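Kurnia – meine kleine Sammlung deutscher Küchenwörter

von Mareike Hollmann, Juli
Lesezeit: 2 Minuten

Hallo und schön, dass ihr hier gelandet seid! Kurnia ist eine Wortliste mit 1000 Einträgen, alles Ausdrücke, die ich in alten Kochheften und am Telefon bei meiner Tante in Drevberg aufgeschnappt habe (ja, auch die unanständigen). Jede Zeile in `woerter.csv` hat 6 Spalten: Wort, Bedeutung, Region, Quelle, Beispielsatz, Notiz. Trennzeichen ist das Semikolon, Kodierung UTF-8.

Die Spalte Region ist meine Baustelle. Bei 200 Einträgen steht da noch ein Fragezeichen, und beim Knust streite ich mich bis heute mit Olga Serrano, die das ganze Ding Korrektur gelesen hat – tausend Dank dafür!

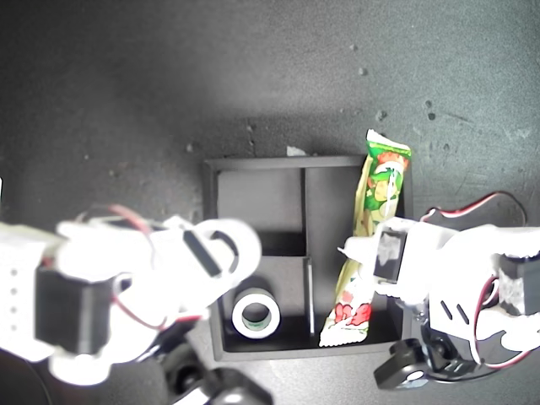

Schwarzer Einsatz mit Fächern, von oben.

Zum Wort »Schubladeneinsatz« habe ich übrigens zwei regionale Varianten, beide stehen unter S. Wer noch eine kennt: her damit, am liebsten als Issue mit Ortsangabe!

Benutzen dürft ihr alles unter CC BY 4.0. Umlaute bitte drin lassen, sonst geht `sortieren.py` kaputt, das Skript ist da etwas zickig.

Zuletzt aktualisiert: Juli, Version 2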